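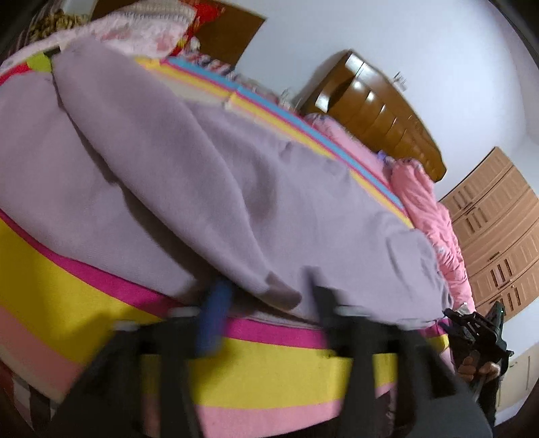 Lavender fleece on the striped bedspread

Forums > Bedding > Blankets
New posts | Search | Log in

oddur_r: Fleece pills on me by February every year – do you all wash yours cold? I do 20 minutes, no softener.

Nanari22: Cold, inside a pillowcase. Dryer on low!

kolbrun_b: Disagree on the dryer, low heat still wrecked mine. Line only.

Nanari22: Mine's had 5 winters of it and it's fine – maybe yours was cheap fleece?

kolbrun_b: It was not cheap lol

Comments
galtiveo: Trying the pillowcase tonight.
oddur_r: Same, thanks both.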